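Ticket 206 - Cushion cover, teal/peach panel print - marks after wash, border stitching
Status: open, waiting on supplier

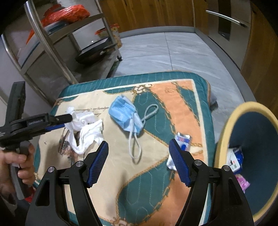

Opened 8/19/19 by Arif Wibisono. Floor cushion from the reading room, Grevville house, second floor. Washed the cover per label, cold, gentle, went back on the insert fine, then the complaints started: dye coming off on people's clothes. Tested with a white rag, dry, then damp. Should say the cushion is the thick one with the gold chain-and-rope pattern and the teal border with white stitch lines, not the plain one by the window. The face mask and the wrapper on top are trash, they are not part of the ticket, please bin them when you pick it up. Need to know: rewash, replace, or live with it.

Update 1, Arif
Dry rag, rubbed hard on teal border, 20 strokes. Nothing.
Damp rag, same spot. Faint green on the rag. Did cream panel too, nothing. Peach, nothing.
So it's the teal. Border only as far as I can tell, didnt get to the teal panels in the middle.

Update 2, Ikhsan Ginting
What detergent? Label on these says no brightener. Last batch we had from Drurari did the same thing in July and it was the detergent.

Update 3, Arif
Whatever was in the laundry closet. Big jug, no label left on it. Will ask.

Update 4, Arif
Asked. It's the heavy duty one they use for the kitchen towels. Has brightener in it, so there you go maybe. Full cap too, which is way too much for one cover.

Update 5, Ikhsan
OK. Steps, in this order please:
Take cover off. Zipper is on the underside, it sticks at the corner, dont force it.
Cold rinse in the tub, no soap. Keep changing the water until it runs clear.
Soak in cold water, 50 minutes, still no soap.
Spin low. Hang in shade, not on the radiator.
Rag test again when it's fully dry. Same spots plus the teal panels.

Update 6, Arif
Rinse done. Water was green the first two times, then cloudy, then ok. LOTS of suds considering I put nothing in. Soaked it. Hanging in the back hall now.
Separate thing: what about the writing? There's a line of faint cursive on one of the cream panels, can hardly read any of it. Irfan thinks somebody wrote on it with a pen. I think it's the print.

Update 7, Ikhsan
Don't scrub the writing. Will ask Nistor for the pattern sheet. If it's on the sheet it's print, leave it alone.

Update 8, Arif
Dry now. Rag test:
border dry - clean
border damp - very slight, much less than before
teal panels damp - clean
cream, peach - clean
Also a loose thread in the border stitching, one corner. Trimmed it, didn't pull. Can somebody who sews take a look, Irfan Nugroho maybe?

Update 9, Irfan Nugroho
Looked. 6 stitches gone at the corner. Can fix by hand, have white thread, not the exact same white. Wont start until we know if it's getting replaced.

Update 10, Ikhsan
Nistor answered on the replacement, nothing on the writing yet. Cover only, they have the same print, but minimum order is 200. Not happening. They'll check if there's a single one left from returns.
Meanwhile one more cold rinse, same as before, then put it back in use with a throw over it. Irfan go ahead and do the corner after it drys.

Still open:
pattern sheet from Nistor
single cover from returns, yes/no
new detergent for the laundry closet (Arif)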